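Fidska's new deal at Enitbridge Town: read the small print before you cheer

Friday, December 17, 2021

So the ground has a new name, or will have from June. Enitbridge Town have sold the naming rights to Fidska, and the club's statement calls it "a transformational partnership". I have read the statement three times now and I am still looking for the bit that gets transformed.

What we know is fairly thin. The deal runs for eight years. The Weltau Road ground becomes the Fidska Stadium, the main stand gets a coat of paint in the sponsor's colours, and there will be a "fan zone" behind the away end, where the burger van currently is. Nothing is said about the money. Clubs that get a good price tend to let you know, and the ones that keep quiet usually have their reasons.

The average home gate this season is 1,302. That is up on last year, and well done to everyone who has stood through the football that came with it. But it is a small crowd for a company to spend a fortune on, and I don't believe Fidska have. My guess is that the first year's fee covers the floodlight repairs and a loan striker until April. If I am wrong, the club can print the figure and I will happily eat my words in the next issue.

Then there is the matter of the break clause. The statement says either side can "review the arrangement" after two seasons. Supporters of Cunha Athletic will know how that goes. Their ground was renamed with the same sort of fanfare, the sponsor reviewed the arrangement the moment they went down, and the old signs were still in a skip when they were needed again. A long deal that can be dropped after two seasons is a short deal with a nice headline.

I asked the club three questions by email. Will season ticket prices be frozen? Does the playing budget go up? Was anybody in the stands asked about any of this? The reply thanked me for my interest and pointed me to the statement.

To be fair to the board, they have kept the wages paid through two rotten years, and plenty of clubs at our level can't say that. Commercial income has to come from somewhere. I don't object to a name on the roof if it pays for a left back, and the team certainly needs one - some 89 minutes of decent defending last Saturday went to waste on a free header at the back post. But we were told the new kit deal would pay for a left back as well, and before that it was the car park.

The supporters' meeting is in the social club after the next home game. The board say they will take questions. Bring one about the money, and if the answer has the word "journey" in it, ask again.
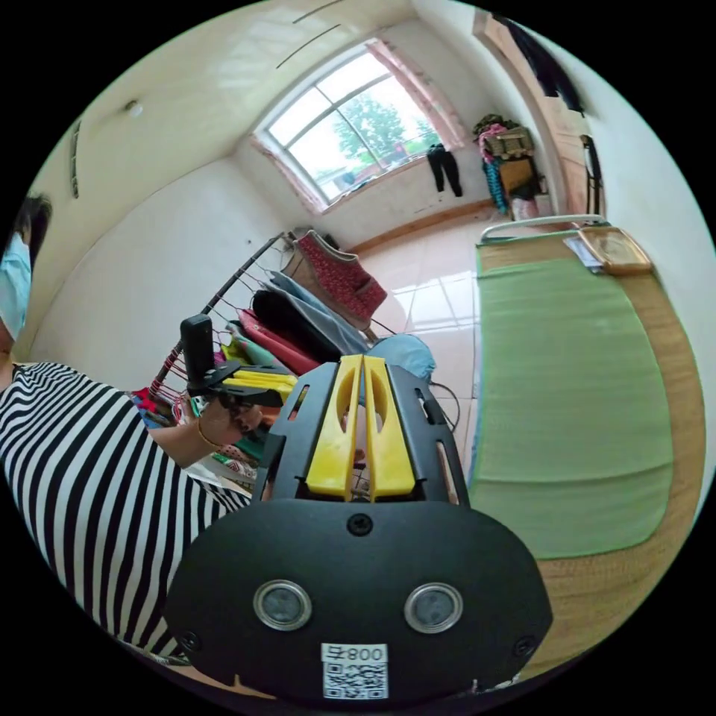
Away travel: Cunha Athletic

Coach leaves the Weltau Road car park at 11 sharp. Pay on the day, correct change please, and no glass on board.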